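Library > Home Skills > Keeping House, Second Edition > Chapter 6

Chapter 6
Folding, Heaping, and Putting Away
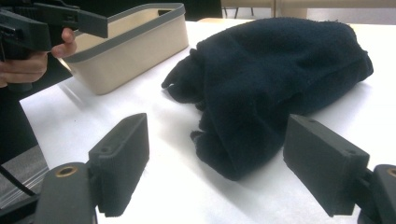 A piece of fleece has no natural shape. Drop it on a table and it makes a hill, with a fold here and a flap there, and drop it again and it makes a different hill. Shirts at least come with shoulders to give you a clue. Fleece offers nothing, and it picks up lint while you think about it.

This chapter deals with soft things and the bins we mean to put them in. Chapter 5 covered plates, which stack, and which may have given you too high an opinion of yourself.

We will use three terms throughout. A heap is cloth as it lands. A fold is cloth with at least one straight edge that somebody intended. A stuff is what happens when a heap goes into a bin without passing through the fold stage. Many households run entirely on stuffs, and their fleeces keep people just as warm. The trouble comes in February, when the one you want is at the bottom and the other 11 come out with it.

6.1 Finding the edge

Before you can fold a heap you have to find out where it stops. Work on a flat, light-colored surface if you own one. Dark cloth on a dark bedspread is a fine way to lose an evening. Take hold of any bit that sticks out, lift, and let the rest hang. The lowest point is often a corner. Take hold of that, and lift again. With most small cloths, 2 or 3 lifts will give you an edge long enough to lay flat.

Smooth from the middle outward with the side of your hand. Pilled fleece will never look crisp, so stop when it is flat and go on with your life.

6.2 Choosing the bin

Measure the inside of the bin first, then fold to fit. Ainhoa Lozano, in her Menov household notes, calls the reverse method "buying a bigger bin," and admits to owning six.

Before you read on
Find a soft item in your home that is now a heap. Write down how long it has been one. Keep the figure to yourself, but have it ready for Section 6.4.

14 comments | 32 shares

Related chapters
Chapter 5: Plates, Bowls, and False Confidence
Chapter 7: The Fitted Sheet
Chapter 9: Drawers That Will Not Close
Answers to Selected Exercises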